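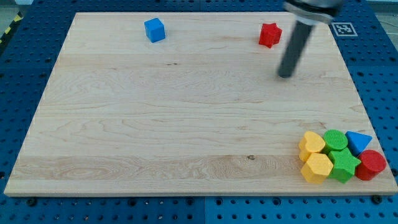
Taller Bavwood

Informe de avance para la Fundación Verbruggen
Proyecto Rarken: tableros y piezas de juego para la ludoteca de Prarkcombe
Periodo: hasta finales de febrero

1. Situación general

El proyecto Rarken consiste en fabricar seis tableros de madera para jugar y clasificar formas, y en reunir y revisar las piezas sueltas que los acompañan. Los tableros irán a la ludoteca de Prarkcombe, donde se usarán apoyados en las mesas bajas de la sala grande y, cuando haya visitas de colegios, también en el pasillo.

Al cierre de este periodo el tablero de prueba está montado y lo tenemos sobre la mesa metálica azul, la perforada, con algunas piezas encima. Los demás están en distintas fases: dos encolados y pendientes de lijado, los otros con las tablas cortadas y sin encolar. El retraso respecto al plan es de dos semanas y viene del suministro de madera, que se explica en el apartado 3.

2. El tablero

La forma es rectangular, más ancha que profunda. El primer boceto era casi cuadrado y lo descartamos después de hablar con la ludoteca: en una mesa baja, dos niños sentados uno al lado del otro llegan mal al fondo de un tablero cuadrado. Con la forma actual cada uno tiene delante una zona propia y queda una parte central compartida.

La superficie se compone de varias tablas claras unidas a lo largo. Las juntas se distinguen como líneas finas de izquierda a derecha, y en varias de las tablas el veteado hace aguas bastante marcadas. En la reunión de inicio se preguntó si convenía pintar la superficie de un solo color. La propuesta del taller es dejar la madera vista. Las piezas tienen colores vivos y sobre el fondo claro se distinguen bien, y un arañazo en la madera se puede lijar en la propia ludoteca, cosa que con pintura obligaría a traer el tablero de vuelta.

Hay un nudo pequeño y oscuro cerca del borde delantero, algo a la derecha del centro. Lo hemos repasado con el dedo y con un paño y no engancha. Pedimos a la Fundación que nos confirme si lo acepta así. Si se prefiere una superficie sin nudos habría que elegir tabla por tabla, y con la partida de madera que tenemos no saldrían los seis tableros.

Los cantos del tablero de prueba se redondearán un poco más en los siguientes. La ludoteca nos lo ha pedido para las esquinas, sobre todo las delanteras.

3. Madera y retraso

El pedido se hizo en el plazo previsto. La primera entrega llegó con varias tablas alabeadas que no se podían encolar planas y se devolvió. La segunda llegó bien, aunque más tarde, y hubo que dejarla reposar en el taller antes de cortar. Durante esos días se adelantó la revisión de piezas, que en el plan iba después, de modo que parte del tiempo se ha recuperado.

No esperamos más entregas de madera. Lo que falta de material es cola, lija de grano fino y el aceite de acabado.

4. Las piezas

En total hay 232 piezas reunidas entre las que cedió la ludoteca y las que se compraron con cargo al proyecto. Todas están limpias. Se han retirado las que tenían grietas o aristas cortantes, que ya no entran en esa cifra.

Para las pruebas de tamaño trabajamos con un grupo pequeño de formas distintas. En el tablero hay ahora un cubo azul, con los cantos algo redondeados, y una estrella roja de cinco puntas, gruesa, que se sostiene de pie. Los dos están hacia el fondo, separados por un buen tramo de madera libre. En la esquina delantera derecha hay otras seis piezas de colores, muy juntas, más o menos en dos filas.

Con esa disposición revisamos dos cuestiones que nos planteó Prarkcombe:

- El espacio. La ludoteca quería que las piezas pudieran agruparse en una esquina y que aun así quedara sitio para jugar en el resto. Con un grupo de seis en la esquina sobra superficie.

- El grosor de la estrella. Había dudas sobre si debía usarse solo tumbada. Al ser gruesa admite las dos posiciones, y proponemos dejarla en el lote para todas las edades.

Queda por decidir cómo se reparten los colores entre los seis juegos. El reparto por igual no es posible, porque algunos colores abundan más en lo cedido. Enviaremos una tabla con la propuesta junto con el próximo informe.

5. Guardado

Las piezas se guardarán en bolsas de tela con cordón, una por tablero. Se valoró una caja con tapa, pero los armarios de Prarkcombe tienen poco fondo y los tableros ya ocupan casi todo el estante. Las bolsas se colgarán de los ganchos que hay en el interior de la puerta. La tela está comprada y la confección no ha empezado.

Los tableros irán de canto, separados por listones. Hemos tomado las medidas del estante inferior y caben los seis, con la puerta cerrada.

6. Gasto

Importe concedido para esta fase: 3.920 euros.
Gasto realizado y comprometido: 3.912 euros.

La cantidad incluye la madera, la compra de piezas, la tela de las bolsas, el material de encolado y el transporte de ida. También está comprometido el aceite, que se recogerá cuando haga falta para no tenerlo abierto. El transporte de los tableros terminados corresponde a la fase siguiente. El margen que queda es muy pequeño, por lo que cualquier cambio en la madera, incluido el del nudo, tendría que aprobarse aparte.

Los justificantes están ordenados por fecha en la carpeta compartida. Falta la factura rectificada de la entrega devuelta, reclamada ya al proveedor.

7. Próximos pasos

Lijar los dos tableros encolados y encolar los que faltan.
Redondear esquinas según lo hablado con la ludoteca.
Aplicar el aceite, dos manos, y dejar curar antes de embalar.
Coser las bolsas.
Cerrar el reparto de colores.
Redactar la hoja de cuidados (una cara, letra grande) para el armario.

8. Decisiones que pedimos a la Fundación

Aceptar o no los nudos pequeños y cerrados en la superficie.
Confirmar que la madera se deja sin pintar.
Autorizar que la entrega se haga de una sola vez, con las dos semanas de retraso, o indicar si se prefiere llevar antes los tres primeros tableros.

Si se opta por dos entregas habrá un segundo viaje, que no figura en el presupuesto de transporte.

Comentarios (3)

ludoteca_prarkcombe
Por nuestra parte preferimos una sola entrega. El armario se vacía en vacaciones y nos viene mejor colocarlo todo junto. Lo del nudo no nos molesta.

mesa4
¿Las bolsas se podrán lavar a máquina? Las que tenemos ahora encogieron y ya no cierran.

Taller Bavwood
Sí, la tela se lava antes de cortarla. Lo pondremos en la hoja de cuidados.

Informes relacionados
Proyecto Rarken: memoria inicial y presupuesto
Proyecto Rarken: acta de la visita a Prarkcombe
Reparación de mesas bajas en Prarkcombe
Cómo justificar gastos de material ante la Fundación Verbruggen

Inicio | Proyectos | Informes | Convocatorias | Contacto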